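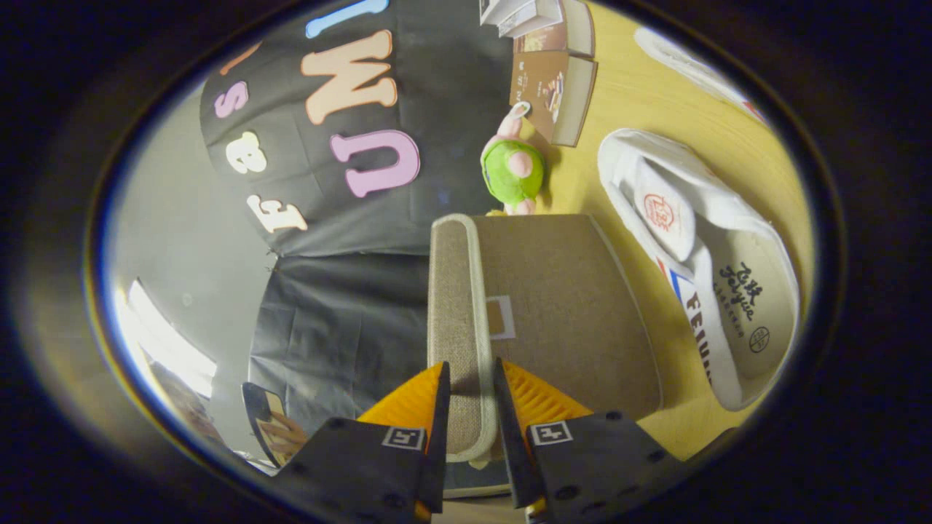

Where Does It All Go? Clothing Reuse in Dukwood
Student project report, Community Studies
Piyumi Dewan and Tania Barua

Background

When we first talked about what to do for our project, Tania had just helped her grandmother move out of the house she had lived in for most of her life, and there were clothes in every cupboard. Most of them were perfectly good. The family wanted them to go to somebody who would wear them, and they found it surprisingly hard to work out where to take them. That got us wondering how other households in Dukwood manage, and what happens to a bag of clothes after it leaves the front door.

What we did

We wrote a short survey and dropped 200 paper copies in letterboxes on the streets between the library and the river. We also spent 3 mornings at the op shop on Qureshi Street, where the manager kindly let us sit out the back with the sorters and ask far too many questions. Over 6 weeks, starting in March, the shop kept a tally for us of every item that came in. We are very grateful for that, as it was extra work for people who were already busy.

What we found

The shop received 3,813 items during the tally. Women's tops were the biggest group by a long way, followed by children's clothes, which tend to arrive in a rush when the weather turns. Men's clothing was always short. The sorters told us they could sell twice as many men's work shirts as they are given, and winter coats in larger sizes are gone by lunchtime.

The survey was slower going. Plenty of people never wrote back, and a few filled in only the first page (our fault, we think, for printing on both sides). Among those who did answer, the most common reason for hanging on to unworn clothes was that they might fit again one day. The next was not knowing whether something was good enough to give away. Several people wrote lovely long notes in the margins about a particular dress or jumper - we hadn't left a space for that and wish we had.

Problems along the way

We had planned to compare Dukwood with Hesov, but the shop there was closed for repairs and we had to let that part go. We also started out sorting items by fabric, and gave up after one morning because so many labels had been snipped out.

What we would suggest

A simple list of what is wanted each season, pinned up at the library and the school office, would help a great deal. Opening the donation door until 6 in the evening once a week would suit people who work in the city. If we did the project again, we would knock on doors and have a chat instead of relying on paper.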